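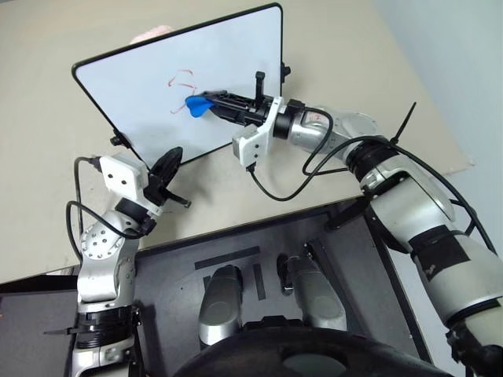 Posted by Maximiliano Montecinos in Boards, Markers and Erasers
7 replies, 500 views

Small board, thick black frame, rounded corners. It stands at a tilt on a beige tabletop and carries a few faint strokes of red marker near the middle. I want the surface back to plain white without taking the gloss off it.

Questions, in order of importance to me:

Does faint red mean residue in the coating, or only a thin layer of ink on top?
Is there any point in dry erasing first, or should I go straight to liquid?
Does the tilt matter for the cleaning, or should the board lie flat?

I do not have the data sheet for the surface. It was in a box of boards that came out of the Kurkau office when that closed in December, and the box had no paperwork in it.

--

tray_liner wrote:

Faint red can be either. Test: one drop of 70 percent isopropyl on a cotton swab, placed on the end of one stroke, wait a few seconds, lift straight up without rubbing. If the swab comes up pink, the ink is on top. If the swab comes up clean and the stroke is still there, the pigment has gone into the coating and you are dealing with a ghost.

Dry erase first in both cases. Liquid on top of loose pigment spreads it.

--

Tsolakis22 wrote:

Disagree on isopropyl as a first step. On a melamine surface, repeated alcohol makes the coating more porous and every later mark is harder to remove. Water with a drop of dish soap, microfiber cloth, rinse cloth, dry cloth. Alcohol only if that fails.

On porcelain enamel it makes no difference what you use. Check with a magnet on the back of the panel. No pull at all means no steel, and on a small board no steel usually means melamine.

--

tray_liner wrote:

One drop on the end of one stroke is a test. I did not propose washing the board in it.

A magnet will not separate painted steel from porcelain either. Both pull.

--

Tsolakis22 wrote:

Correct, both pull. The magnet only rules melamine in or out, and that is the surface I was worried about.

--

Gendatero wrote:

On the tilt: lay it flat for anything liquid. On a tilted board the liquid runs to the lower edge and gets in behind the frame. With a melamine panel on a fiberboard core, the core swells along that edge and the surface lifts. I have thrown out two for that reason. For dry erasing the angle is irrelevant as long as the board cannot slide.

There is a black clip low on the left side and another sticking out at the right. If those are removable, take them off before you wipe. Ink dust collects under clips and comes back out as a gray smear on the first wet pass. Short strokes toward one edge, lift, repeat. Circular wiping puts the pigment back where it came from.

--

Jokville wrote:

Old method, still works: go over the red with a fresh black dry erase marker, wait five seconds, erase. The solvent in the new ink picks up the old ink. I did a whole wall of boards that way, 17 of them, and used no liquid on any.

--

Tsolakis22 wrote:

It works on old ink from a dry erase marker. It also leaves black if the marker is cheap, and then there are two colors to remove. Use the lightest color that still has a wet tip.

--

Maximiliano Montecinos wrote:

Results. Magnet pulls, so steel of some kind. Swab came up pink on the first lift, so the ink was on top. Dry pass with a felt eraser, board flat, removed most of it. One pass with soap and water removed the rest except for a short curve that shows only at a low angle under the desk lamp. I have not used the marker method. I will leave the curve until I find out whether the panel is painted or enameled, so if anyone has a way to tell the two apart that does not involve scratching it, please post.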